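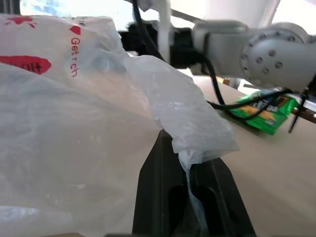 Guides > Stirnetti Two-Arm Kit > Chores > Bagging groceries

Last updated: July 21, 2019

4. Teaching the bag task

Okay, this is the section everybody skips ahead to, and I get it -- packing a shopping bag sounds like the easiest chore in the house. It's the hardest one in this guide! Thin plastic folds in on itself, sticks to the fingers and never has the same shape twice. Do the box-stacking task in section 3 first if you haven't.

4.1 Lay out the table. Start with one bag and one snack packet. Add a box or a soft pouch later, once the simple version goes well.

4.2 Check both cables. Swing each arm slowly through its full reach by hand, with the power off, and make sure nothing snags.

4.3 Set the grip force to 30 in Hister (that's the control program, under Hands). The factory value is 400, fine for a jar and terrible for chips.

4.4 Record your demos with one arm on the bag and the other on the packet. Go slower than feels natural. My working set has 643 demos in it, and I'd throw out any where you had to fumble.

CAUTION: Hit Stop before you reach in to free a caught bag. Plastic can hide a finger, yours included.

Note: crinkly bags throw off the depth reading. Pull the blinds if the sun is strong.
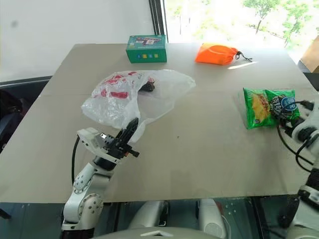
Xiuying Duan wrote in to say that this whole section oversells things, and that she'd have her groceries put away by hand before the arms got the bag open. Fair enough, and I'm not going to argue about speed. If you want dinner on time, pack it yourself. What I like is watching it get a bit less clumsy with each round of training (January's version couldn't open a bag at all).

4.5 Save the task under a new name and run it with a hand near Stop.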